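第五章　让手指学会收拾：从夹爪到一次完整的搬运

本章要点
　　5.1　一个放学后的社团，一摞碗
　　5.2　夹爪的开口、行程与接触面
　　5.3　叠放物体为什么难
　　5.4　示教记录的写法
　　5.5　课堂项目：圆桌任务

前四章我们一直在跟坐标、关节角和误差打交道，纸上的东西多，手上的东西少。从这一章开始，情况要变了！你会拿到一只夹爪，会把它张开、合拢，会发现自己闭着眼睛也能完成的动作，写成步骤居然要占满一整页。请准备好一本不怕弄脏的笔记本，本章后面的每一节都要用到它。

5.1　一个放学后的社团，一摞碗

多克索普（Dokthorpe）中学的机器人社团有一条老规矩：新学期的第一个任务，必须用家里找得到的东西来做。积木、标准方块、比赛用的泡沫球，一概不许上桌。定这条规矩的是指导老师扬尼娜·费尔默伦（Jeanine Vermeulen），她的理由写在社团手册第一页上：“方块会迁就你，碗不会。”

那一年，鲁斯·黑尔茨（Roos Geerts）和赫里特·戴克斯特拉（Gerrit Dijkstra）分在一组，抽到的题目是“收拾”。题目只有两个字，怎么理解全凭自己。赫里特主张叠毛巾，鲁斯觉得毛巾太软，第一次就碰软东西会把人逼疯（她说得没错，我们到第九章才敢碰布料）。两人争了一个下午，最后选定了叠在一起的盆和碗。

大小不同的容器套在一起，看上去是一个物体，碰上去却是好几个。外层有棱有角，里层又圆又滑，重心还会随着里面的碗悄悄挪动。你夹住的是最外面那只，可是最上面那只才是最先造反的。一个题目里同时有抓取、稳定和放置，对初学者来说，这简直是一份大礼！

他们给自己的项目起名叫“弗莱尔卡里”（Flerkari），据说是赫里特在草稿纸上随手写的一串字母，后来谁也不愿意改。项目的目标写得很朴素：

　　（1）把一摞容器从桌面一侧移到另一侧；
　　（2）途中里层容器不得滑出；
　　（3）放下之后，整摞容器仍然完全在桌面以内。

请注意第三条。许多同学第一次写任务要求时只写“移过去”，结果演示的时候，盆有一半悬在桌沿外面，严格说来也算完成。要求写得含糊，机器就会替你做主。

5.2 节将详细讨论夹爪的几何关系，这里先建立一点直觉。平行夹爪有两根手指，手指内侧贴着增加摩擦的软垫。两指之间的最大距离叫作开口。开口太小，手指根本到不了物体两侧；开口够大，也还要看手指从哪个方向进去。方形容器有平边，也有圆角。沿着平边夹，接触面大，力分布得均匀；夹在圆角上，软垫只有一小条贴住容器，稍一抬手，整摞东西就会绕着那一小条转起来。

社团的学长杰尔特·德克莱尔（Geert Declercq）教给新生一个练习，我们原样搬到了课本里：先不要夹。把夹爪张到最大，从上方慢慢靠近物体，停住，退回来，再换一个角度靠近。一共做够 36 次，每次在笔记本上画一个小箭头，标出手指进入的方向。听起来很枯燥，可是画到最后几个箭头时，你会发现它们开始往一起聚拢。手已经找到了好走的路，而你的脑子刚刚追上来，这种感觉非常奇妙！

5.1.1　从手感到数据

手持夹爪的好处在于，它让你用自己的手臂做动作，同时保留机械手指的限制。你的肩膀和肘部仍然灵活，但你的十根指头暂时只剩下两根。凡是两根手指做不到的事，你都会立刻知道。

弗莱尔卡里小组第一周的记录里，“滑”字出现得最多。勒克勒米瓦拉·内代尔库（Lăcrămioara Nedelcu）是社团里负责整理数据的同学，她把这些记录重新读了一遍，要求两位组员把每一个“滑”字都换成更具体的说法：是软垫与外层容器之间滑动，还是里层的碗在外层里面滑动？是抬起时滑，还是平移时滑？改完以后，原来的一页变成了四页，问题也随之分成了几类，每一类都有了各自的对策。

这一步值得你认真模仿。示教数据的价值，一半在动作里，一半在标注里。有人以为攒够 500 段甚至 1000 段记录，规律自然会浮出来。数量当然重要，可是如果“失败”这个标签底下混着好几种完全不同的失败，再多的记录也只会把它们搅得更匀。

以下几个术语在本章反复出现，请先熟悉：

　　接近：手指进入物体两侧之前的运动。
　　闭合：手指相向运动，直到软垫与物体接触。
　　提升：物体离开支撑面的过程。
　　平移：物体在空中改变水平位置的过程。
　　放置：物体重新接触支撑面，手指松开并退出。

初学者最容易忽略的是放置的后半段。物体已经落在桌上，人会松一口气，手指随便一撤，常常把刚放稳的东西又带歪了。退出也是动作，也要练，也要记。

想一想：如果桌面铺着有纹理的桌布，放置时容器底部与桌面之间的摩擦会怎样变化？如果桌沿还垂着一圈花边，夹爪从桌子侧面低处接近时，需要多留出什么样的余量？先把你的猜测写下来，做完 5.5 节的项目再回来对照。

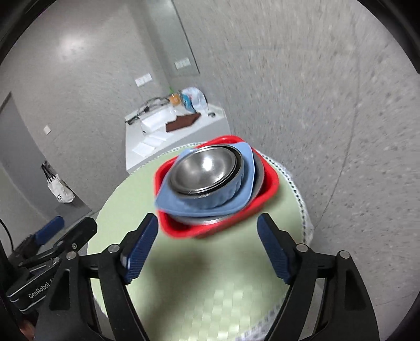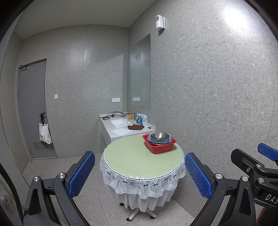
图 5-1　圆桌任务中的手持夹爪与套叠容器。上：容器位于张开的两指之间；下：容器位于圆桌桌面右侧。

课前准备
　　· 笔记本一本，铅笔一支
　　· 大小不同、可以套叠的容器一组，材质尽量不同
　　· 一张可以绕着走的小桌
　　· 预读 5.2 节，完成“接近”练习

────────

本书相关章节
　　第三章　坐标系与手眼关系
　　第四章　误差从哪里来
　　第六章　示教数据的清洗与标注
　　第九章　柔软物体：毛巾、袋子与线缆
　　附录乙　德米西（Demissie）校际挑战赛往届题目

本网站使用 Cookie 以保存您的阅读进度。继续浏览即表示您同意我们的 Cookie 政策。

最后更新：2024年3月19日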